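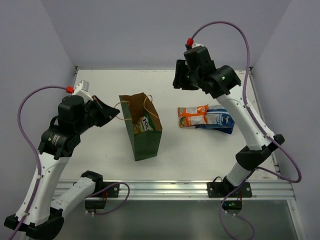

The seed heads on a poppy are ready when they rattle, and Auður Bjarnason will wait for that sound even if the rest of the bed already looks terrible. She has saved flower seed from her own garden in Evby for many years, and now she sells a part of it in small envelopes under the name Sundow. When I asked her what equipment a beginner must buy, she seemed a little surprised by the question. A paper bag that stands up by itself with its mouth open, like the dark green one with the brown inside, is in her opinion the best thing to carry along the rows in September. The head goes in upside down, the stem is cut, and whatever falls out is already in the right place.

I visited her in the late afternoon, at the time when she prefers to collect. In the morning there is dew on everything, she explained, and seed which is picked damp will give you trouble for weeks. "People have the free hour before work, so they go out at seven with the scissors," she said. "I understand it. But then they close the bag and put it in the cupboard, and in October they open it and it smells like a cellar."

Her garden is behind a rented house on Lemieux Lane. It is long and narrow, with the vegetables close to the kitchen door and the flowers behind them. I had expected something more orderly from a person who sells seed. Half of the plants were brown and leaning on each other, and the calendula had fallen over the path, so that we had to step across it. She does not cut anything down before she has decided if she wants the seed.

"My neighbor on the left side is very polite about it," she told me. "He asks every year if I need to borrow his mower."

Auður grew up with a mother who bought all her plants in pots, already in flower, and who threw them away when they were finished. She does not criticize this. It was a short summer where they lived and her mother wanted color at once. But when Auður moved to Evby and had her first bed, she had no money left after paying for the soil, and a colleague gave her a handful of cosmos seed folded in a page from a notebook. She planted all of it in one corner. "Far too thick," she said. "I did not thin them. I could not make myself pull out a healthy plant. So they were tall and weak and they all lay down in the first storm, and they still flowered, lying down."

From those plants she took her first own seed. The next year the flowers were mostly pink, although the first ones had been mixed, and she wanted to know why. This was the beginning of it, she says. She started to read, and she started to write things down.

The notebooks stand on a shelf over the washing machine. She showed me one from her third summer, where she had written the weather for all 365 days and almost nothing about the plants. "I thought that I was being scientific," she said. Today she writes only when a thing is sown, when it opens, when the first seed is ripe, and if there was something strange. Under "strange" she had written, on the page for this August, "hollyhock by the drain, almost black, tie a thread on it."

Tying a thread is her main advice to anyone who begins. You choose the plant while it is flowering, when you can still see what you like about it, and you mark it with red wool or a strip of cloth. By September all cosmos look the same. Without the thread you will collect from the plants that are easiest to reach, and those are often the early and weak ones at the edge. She marks a few plants of each kind and never only one. With a single parent, she says, the seed of many flowers gets poorer after some years, and you notice it slowly.

I asked which flowers are the right ones for a first try. She answered quickly: calendula, nigella, poppies, and sweet peas. Calendula seed is large and curved and cannot be confused with anything. Nigella makes a round dry pod that is pleasant to open. Sweet peas mostly pollinate themselves before the flower is open, so the color next year will usually be the color you had. The pods must be picked when they are tan and papery, a day or two before they twist and throw the peas away. "You can hear them on a warm day," she said. "Tick, tick. Then you are already losing."

She is more careful about the hybrids. If the packet says F1, the children can be quite different from the parent, and she thinks a beginner should know this before giving a whole bed to them. She grows some of them anyway. Her marigold, which she calls Mama and which has a flat orange flower with a brown center, came out of seed from a hybrid that she should not have saved, according to the books. The plant was low and wide and it stayed in flower until frost. She has now selected it for 10 summers, and she still takes out some yellow ones each year.

"It is named for my mother, who has never liked marigolds," she said. "She has two pots of it now. She bought the pots first and then she asked me for the plants."

We went inside when the sun left the garden. The drying is done in the spare bedroom, where the curtain is kept closed and the window is a little open. There were plates, baking trays, and shallow boxes on the bed, the chair, and the floor along the wall, each with a slip of paper. She does not use the oven, and she does not use the windowsill, where it becomes too hot behind the glass. Most flower seed lies in that room for two weeks. Larger seed, such as sweet peas and nasturtiums, stays longer. She tests a nasturtium with her fingernail, and if the nail leaves a mark, it goes back on the plate.

For cleaning she has a set of kitchen sieves, and she showed me how she pours seed from one bowl to another on the back step while there is a light wind. The chaff goes away and the seed drops. I tried it with nigella and lost a good part of it on the stairs. She told me not to worry, there is nigella between all those stones already.

Then it comes to storage, and here she has strong opinions. Dry seed belongs in paper, and the paper belongs in a tin or a glass jar with a lid, somewhere cool. Plastic bags are for seed that you are completely sure about, and she is seldom completely sure. Every envelope must carry the name and the year. "Write it before you fill it," she said. "After, you have lumps under the pen and you think, I will remember. I have a jar from four years ago that says 'the good blue.' I don't know what it is. I sow a little of it each spring – something blue comes up, but it is not very good."

Last winter she filled 3,000 envelopes at the kitchen table. I asked if she would like Sundow to be larger, and she thought for some time before she answered. A garden center outside of Evby had offered to take a display rack, but they wanted 100 envelopes of each kind, the same quantity of everything, and she could not promise it. In a wet year there is almost no sweet pea. In a dry year there are so many poppies that she gives them away with every order. For now she sells by mail and at the spring plant sale in the school yard, and when a kind is finished, she crosses it from the list.

She also tests before she sells. Ten seeds are laid on a damp paper towel, rolled up, and kept in the kitchen, and she looks after a week. If seven or more have a root, she is satisfied. With fewer, the seed stays at home and is sown thicker in her own beds. Some kinds need cold first, and for these she puts the roll in the refrigerator behind the butter. Larkspur is one of them, and it is also the one about which she receives the most complaints. Her customers sow it in May in warm soil and then write to her that the seed was dead.

"Sow it in fall, on the ground, and walk away," she said. "I write this on the envelope. Next year I will write it larger."

Before I left I asked about mistakes, and if there was one that she still makes. She collects too much, she said. It is hard to stop when the bag is there and the plant is full. A single poppy head has more seed than most families can use, and still she goes along the whole row. What she cannot use she leaves for the birds, or she throws it on the bank behind the parking lot, where a few calendulas have been flowering since spring.

She gave me an envelope at the door. It was from the almost black hollyhock, the one with the thread, and on the front she had written the name, the year, and "maybe." I should start them in small pots, she said, and move them while they are young, before the long root goes down. They will probably not flower before the second summer. She asked me to write to her then and tell her the color.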